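手持夹爪采集的操作规范,大家是怎么定的?

版块:数据采集与遥操作
回复 11 | 按时间正序

楼主 槐树下的螺丝
我们组最近在整理手持夹爪采集的作业规范,准备十一月开始执行。之前是每个人按自己的习惯来,结果同一个任务三个人采出来的东西差别很大,训练那边意见不小。
目前草稿分四块:开工前检查、场地、单条动作要求、弃用标准。我先把有争议的几条贴出来:
1. 每条开始前双手夹爪必须回到起始位,停稳再按开始。
2. 暂时不用的那只手停在桌面上方或物体旁边,不得伸出工作区。
3. 夹取布料类物体失败,允许在同一条里重试一次,第二次再失败就整条作废。
4. 连续采集满30分钟必须休息。
第3条组里吵得最厉害,想听听别家怎么做。

2楼 北窗工程师
第3条我不同意作废。失败后重新夹是很有价值的数据,策略上机以后一定会遇到夹空的情况,训练集里全是一次成功,到时候它就不知道怎么办了。我们的做法是保留,但要打标签,写明第几次夹取成功。

3楼 kevent_lab_07
同意2楼一半。重试可以留,前提是操作员的重试是有意识的:松开、抬起、重新对准、再夹。很多新手夹空以后会在原地反复开合好几下,这种留下来只会教坏模型。我们在规范里写的是“重试前夹爪须离开物体表面”,写得这么具体以后,争议少了很多。

4楼 槐树下的螺丝(楼主)
“须离开物体表面”这句我抄走了。不过布料有个麻烦,它堆成一团的时候,哪里算表面?操作员会觉得自己已经抬起来了,回放一看,指尖还埋在褶子里。

5楼 Valdemar Stougaard
我在 Mindoldale 带采集班组,中文是后来学的,写得不好请见谅。
布料我们单独有一页附则,和刚性物体分开。主要内容:
初始状态不许叠整齐,也不许全部压平,要求有自然的堆叠和褶皱,每五条重新抛放一次。
夹取点选在隆起的褶子上,不选平铺的部分。
容器用篮子时,进入的手从篮壁上方越过,不许推着篮壁走。篮子位移超过一指宽,停下,复位,重录。
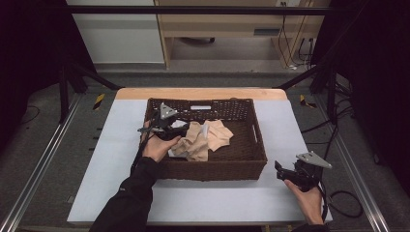 还有一点,双臂任务里容易忽视的是不动的那只手。我们规定它可以停在桌面上方,靠近容器但不进去,夹爪口朝向工作区。新手喜欢把闲着的手垂下去,或者搭在腿上休息,这样轨迹里会出现很大一段没有意义的移动,回来的时候姿态也变了。
线缆也写进去了。每只夹爪的线要留够余量,从外侧走,不能从两手之间穿过。开工前双手各做一次最大范围的伸展,感觉到拉扯就重新理线。

6楼 老郭不修车
楼上说闲手要靠近容器,我有不同看法。靠太近会遮挡,尤其是顶部视角,容器一个角直接看不见了。我们是画了一条线,闲手退到线外面。

7楼 Valdemar Stougaard
遮挡要看相机位置,我们试过退线的办法,问题是双手配合的时候起步慢,第二只手总是晚到。如果任务全程单手,我赞成你的做法。如果后半段要换手或者扶容器,我还是坚持近停。

8楼 老郭不修车
那可以接受,按任务分。但规范里要写清楚是哪一类任务,不然操作员自己判断,又回到老路上。

9楼 米糕
我是操作员,说几句一线的。
第4条30分钟休息,时间可以,但请写明休息多久。我们以前只写“适当休息”,组长理解的适当是喝口水。后来改成每轮采20条,采完放下夹爪,手腕活动五分钟,大家都能执行。手持夹爪不算重,可是一直悬着手腕,酸是从小拇指那边开始的,到后面夹取力度就不准了,这个直接影响数据质量。
另外希望弃用标准由操作员当场标,别等质检三天后退回来。当场我还记得哪一下碰了篮子,过三天谁都说不清。
还有地面。架子边上的线要收好。我在 Bunnag 那边干活的时候,脚下踩着线往后退,差点把人带倒。地上贴不贴警示条是一回事,线收没收是另一回事。

10楼 Mark Anthony Galang
看了一圈,补充质检这边的。我们在 Pundham 项目上抽查过一批布料入篮和出篮的任务,退回109条。原因大致分几类,从多到少:起始位没停稳就开始;夹空后原地反复开合;篮子被推动没有复位;背景里有人走过。
前两类占了大头,都是写一句话就能管住的事。所以我的建议是规范别写太长,操作员手边那张纸控制在一面以内,其余放附则。我们原来有十几页,没人翻。
关于第3条,我支持保留一次重试并打标签。第二次还失败的,不要删,单独放一个目录。删掉容易,以后想做失败检测的时候就没有了。
米糕说的当场标注我也赞成,但质检还是要复核。操作员标“可用”的,我们抽查;标“弃用”的,直接信。
围挡的帘子也请写进开工检查,拉到位再开机。第四类问题基本靠这个解决。

11楼 北窗工程师
“标弃用的直接信”,这条会不会有人为了省事乱标?

12楼 槐树下的螺丝(楼主)
看弃用率就行,谁明显偏高再去聊。一开始就按防人来设计,大家会倾向于什么都标可用,更麻烦。
我把改动汇总一下,明天上午拿去组里过:
第1条不变,补一句“停稳以双手静止一秒为准”。
第2条拆成两款。全程单手的任务,闲手退到标线以外;需要换手或扶容器的任务,闲手停在容器旁的桌面上方,不进入容器。任务单上必须注明属于哪一款。
第3条改为允许重试一次,重试前夹爪须离开物体表面,布料以回放中指尖完全可见为准。第二次失败的转入失败目录,不删除。
第4条改为每轮20条,轮间休息五分钟,连续采集时间仍不超过30分钟,以先到者为准。
新增:开工前理线,双手各做一次最大伸展;帘子拉到位;脚下线缆收到架子外侧。
新增:操作员当场标注可用或弃用,质检抽查可用部分。
篮子位移那条我想放宽到两指宽,一指宽对我们的新人可能太严,重录会很多。Valdemar 你们一开始就是一指吗?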